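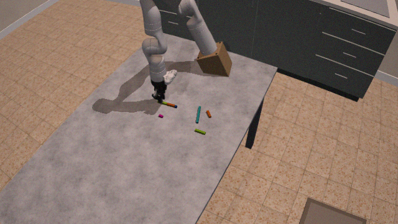 Sprechernotizen, Fassung für den Vortrag im Juni
Titel: Der Planer hat immer recht, nur nicht hier
Dauer: 23 Minuten plus Fragen

Vor dem Start

Wasser hinstellen. Mikro prüfen. Den Klicker von Stela nehmen, nicht den aus dem Schrank, der springt gern zwei Folien weiter und tut dann so, als wäre nichts gewesen.

Titelfolie stehen lassen, bis die Leute sitzen. Nichts dazu sagen.

Folie 1: Begrüßung

Guten Tag, ich bin Vratislav Jurčo, ich arbeite bei Runville an Bewegungsplanung. Wer wegen des Vortrags über Sprachmodelle gekommen ist: zweite Tür links, dort gibt es auch Kekse.

(Kurz warten. Es geht immer jemand.)

Ich rede heute über Limwood, unseren Stapel aus Wahrnehmung, Greifauswahl und Bahnplanung. Namen habe ich mir nicht ausgesucht. Der Vorgänger hieß Oral, und wir haben zwei Jahre lang E-Mails verschickt, in denen stand, dass Oral wieder hängt.

Die Aufgabe klingt, als könnte man sie einem Praktikanten am Vormittag geben. Ein Arm, ein Tisch, bunte Klötzchen, eine Küche drumherum. Nimm ein Teil, leg es woandershin. Alles in der Simulation, also ohne Schrauben, ohne Kabel, ohne Ausreden.

Folie 2: Warum überhaupt Klötzchen

Schlanke Teile sind gemein. Ein Würfel verzeiht dem Greifer fast jeden Winkel. Ein Stab verzeiht quer zur Längsachse einiges und entlang der Längsachse nichts. Wer ihn dann noch am Ende packt statt in der Mitte, hat einen Hebel in der Hand und ein Problem im Regler.

Auf der Titelfolie stehen die Fingerspitzen genau am linken Ende des mehrfarbigen Stabs. Zurückblättern, zeigen. Fragen, wer dort greifen würde. Meist meldet sich keiner, und das ist die Stelle, an der ich sage: Unsere Greifauswahl hat sich gemeldet.

Erklärung dazu, langsam sprechen:
Die Bewertung eines Griffs besteht bei uns aus Abstand zum Schwerpunkt, Kollisionsreserve und Erreichbarkeit. Die drei werden gewichtet und addiert. Die Gewichte stammen von mir, aus einer Zeit, in der ich optimistischer war. Der Schwerpunkt zählte zu wenig, die Kollisionsreserve zu viel. Unter der Mitte des Stabs, etwas nach links versetzt, liegt das winzige magentafarbene Klötzchen. Für den Kollisionsprüfer mit seinem Sicherheitsrand war das ein Gebirge. Also wanderte der beste Griff ans Ende, weit weg vom Gebirge.

Benedetta Barbieri hat das mit einem Satz zusammengefasst, den ich hier nicht wiederhole, weil der Vortrag aufgezeichnet wird.

Folie 3: Wahrnehmung

Nicht zu lange hier bleiben! Beim Probelauf war ich nach dieser Folie schon bei der Hälfte der Zeit.

Punkte:
Die Segmentierung trennte nach Farbe. Gute Idee, solange jedes Teil genau eine Farbe hat.
Der Stab ist links gelbgrün, in der Mitte orange und rechts dunkelblau. Ergebnis: drei Objekte, jedes mit eigenem Schwerpunkt und eigener Meinung.
Das kurze orange Klötzchen weiter rechts wurde gelegentlich mit dem Mittelstück des Stabs verwechselt, sobald der Tracker einen Zyklus verpasste. Der Zustandsschätzer meldete dann ein Klötzchen, das in einem Takt über den halben Tisch gesprungen war. Er meldete es mit hoher Konfidenz.
Der Tisch selbst ist grau und wolkig gefleckt. Yu-ting Wu hatte diese Textur ausgesucht, um die Segmentierung zu ärgern. Es hat funktioniert.

Dann der Schatten. Der Arm wirft einen breiten Schatten auf den Tisch, links vom Greifer und hinter dem Arm. Er bewegt sich mit dem Arm, logischerweise, und damit bewegt sich aus Sicht der Kamera der Tisch. Wir haben lange geglaubt, unser Tiefenbild sei verrauscht. Das Tiefenbild war tadellos. Ein Vorfilter nahm Helligkeitssprünge als Objektkanten und schob sie vor die Tiefe. Geschrieben hat diesen Vorfilter laut Versionsverwaltung ein gewisser V. Jurčo.

(Lacher abwarten, falls einer kommt. Sonst weiter.)

Folie 4: Planung

Jetzt der Teil, für den ich bezahlt werde.

Der Planer arbeitet abtastend im Gelenkraum, danach glättet ein Optimierer die Bahn. Planungsbudget pro Anfrage: 72 Millisekunden. Läuft das Budget ab, nimmt er die beste Bahn, die er bis dahin hat. Das Wort »beste« trägt in diesem Satz eine schwere Last.

Das interessanteste Hindernis ist der braune Kasten am hinteren Tischrand. Im Bild trifft oder überdeckt das untere Ende des schrägen Armsegments gerade dessen obere linke Ecke. Wenn jemand fragt, ob das eine Durchdringung ist: Aus diesem Blickwinkel kann man es nicht entscheiden, und genau deswegen diskutiere ich Kollisionen nicht mehr anhand von Bildern. Wir loggen die kleinste Distanz zwischen allen Körperpaaren, in jedem Takt, in eine Datei. Seitdem sind die Besprechungen kürzer.

Davor sah eine Besprechung so aus: Ovidiu Preda dreht die virtuelle Kamera, Stela Preda sagt »da, jetzt«, Ovidiu dreht zurück, niemand sieht mehr etwas. (Ja, verwandt. Nein, nicht fragen, wer wen eingestellt hat.)

Einschub, nur wenn Zeit ist: Die Küchenschränke hinter dem Tisch waren im Kollisionsmodell anfangs mit sämtlichen Griffen enthalten. Drei schmale silberne Griffe an den Schubladen rechts, noch einer links hinter dem Arm, alle als feine Netze. Der Planer kam in keinem Testlauf auch nur in ihre Nähe, hat sie aber bei jeder Abfrage höflich mitgeprüft. Jetzt sind die Schränke ein Quader. Der Quader hat sich bisher nicht beschwert.

Folie 5: Regelung

Hier die Kurve zeigen, Soll gegen Ist im letzten Gelenk.

Sagen: Die Zacke am Ende ist der Kontakt. Der Regler lief bis zum Greifmoment steif in der Position und schaltete dann auf Nachgiebigkeit um. Zwischen den beiden Betriebsarten lag ein einzelner Takt, in dem keine von beiden zuständig war. Das kennt man aus Behörden.

Lösung: Die Umschaltung ist jetzt eine Überblendung, und sie beginnt schon beim Anfahren, bevor die Finger etwas berühren. Kein neuer Regler, keine Veröffentlichung, eine Rampe. Benedetta hat sie an einem Nachmittag eingebaut und drei Wochen lang nicht erwähnt.

Folie 6: Werkzeuge

Das ist die Folie, die ich selbst gern vor Jahren gesehen hätte. Die Leute fotografieren sie auch meistens, also stehen lassen.

Wir fahren jede Nacht 2.000 zufällige Tischbelegungen durch. Anfangs schaute sich morgens jemand die Fehlschläge als Video an, mit Kaffee, und schrieb »komisch« in eine Tabelle. Die Spalte hieß Ursache.

Heute macht das Postalska, unser Wiedergabewerkzeug. Es speichert zu jedem Lauf den Zufallsstartwert, den Stand der Software, die Ausgaben der Wahrnehmung und alle verworfenen Griffe mit Punktzahl. Die verworfenen sind wichtiger als der gewählte. Ohne sie hätte ich bis heute behauptet, der Griff am Stabende sei ein Einzelfall.

Postalska kann außerdem Module austauschen und den gleichen Lauf noch einmal rechnen, etwa mit perfekten Objektlagen direkt aus der Simulation. Verschwindet der Fehler, liegt er in der Wahrnehmung. Bleibt er, gehört er mir. Yu-ting hat dafür einen Knopf eingebaut, auf dem mein Vorname steht.

Warnung nicht vergessen: Gleicher Startwert heißt nicht gleicher Lauf, wenn der Planer nach Wanduhr abbricht. 72 Millisekunden auf einem ausgelasteten Rechner sind weniger Planung als auf einem gelangweilten. Für die Wiedergabe zählen wir deshalb Iterationen. Das hat uns 4 Wochen gekostet, und in den ersten drei davon haben wir den Speicher verdächtigt.

Folie 7: Was noch offen ist

Lange Teile neben kurzen. Die Gruppe rechts auf dem Tisch, der lange türkisblaue Stab, gleich daneben das kurze orange Klötzchen, darunter das hellgrüne: Für jedes einzelne finden wir gute Griffe. Die Reihenfolge ist das Problem. Limwood plant einen Griff nach dem anderen und ist jedes Mal überrascht, dass die anderen Teile auch noch daliegen.

Ovidiu arbeitet an einer Suche über Reihenfolgen. Sie läuft. Sie läuft vor allem lange.

Zweiter offener Punkt: der Sicherheitsrand. Er ist derzeit für alle Objekte gleich groß, egal ob Kasten oder Krümel. Ich möchte ihn an die Unsicherheit der geschätzten Lage koppeln. Stela möchte, dass ich zuerst die Unsicherheit richtig schätze. Wir befinden uns im Gespräch.

Fragen, die sicher kommen

Läuft das auf echter Hardware?
Vorbereitete Antwort: Alles, was ich heute gezeigt habe, ist Simulation. Über Reibung rede ich nach dem Mittagessen, und auch dann ungern.

Warum nicht alles lernen?
Vorbereitete Antwort: Die Greifbewertung gern, die Gewichte von Hand waren ja kein Ruhmesblatt. Die Kollisionsprüfung bleibt gerechnet. Nicht auf Streit einlassen, der Kollege in der ersten Reihe hat mehr Ausdauer.

Ist Postalska offen verfügbar?
Vorbereitete Antwort: Noch nicht, im Code stehen zu viele Kommentare über Oral.

Wenn keine Fragen kommen, Folie 5 noch einmal aufmachen und die Rampe erklären. Danach Klicker an Stela zurückgeben.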